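3.2 Setting up and looking after the laundry cell

Most of what we learned in this project came from one machine. The Zenel cell is a single arm with a two-finger gripper and a small camera at the wrist, and it worked beside a front-loading washer on the Kostico site from November onwards. We had expected the planning software to take up our time. Instead we spent happy weeks on brackets, bolts and fingertips, and we think this side of the work deserves far more room in papers like ours than it usually gets!

The wrist camera is fixed so that both fingertips stay in view whenever the gripper is open. This sounds like a small matter, but it gave us a free health check on every run. If a finger bracket has slipped, the fingertip shows up in the wrong part of the picture, and the operator can spot it before the arm goes anywhere near the clothes. Figure 4a shows the view over the basket with a single garment in it, the fingers open on either side of the gripper body.

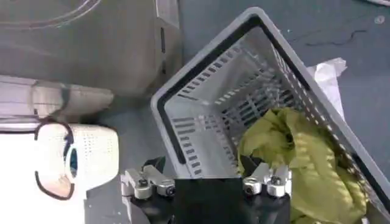

Figure 4a. Wrist camera view over the laundry basket, gripper open.

The basket was harder on the fingers than the washer was. Its walls are full of narrow slots, and a fingertip that comes down too close to the side can catch in one. In the first 310 runs this was our most common reason for stopping. We cured most of it by moving the basket a little further from the machine and by teaching the arm to come in from the open side when a garment lay against a wall. Soft, bunched-up cloth is lovely to work with in one respect: it forgives a poor grip angle, so long as the fingers close evenly.

Even closing depends on the finger bolts. We mark each bolt head with a paint pen after tightening and check the marks every 100 runs. Fingertips are swapped as a pair, even when only one is worn, and the grip is then tested on a folded towel. The whole job takes less time than making tea, and over 2,230 runs it kept the same gripper body in service throughout.

Before each session the arm also lifts its wrist to a raised check pose beside the washer (Figure 4b). From there the camera takes in the control panel, the wall panel behind it and the clear shelves. The printed lettering on the wall gives strong edges to line up against, and the Maldonado alignment script compares them with a stored view. Ceiling lights were a nuisance at first. Glare can wash out part of the lettering, so we told the script to ignore very bright patches and use whatever edges were left.

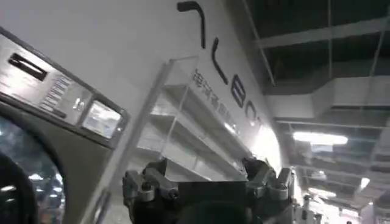

3.3 Faults and repairs

We logged 66 faults in the cell, and the Uvamico wrist joint was behind a good share of them. The usual sign was a slight twist between the stored view and the live one, which grew over several sessions. Cleaning the joint and seating it again put this right in most cases. Where the twist came back, we replaced the joint and repeated the full camera set-up.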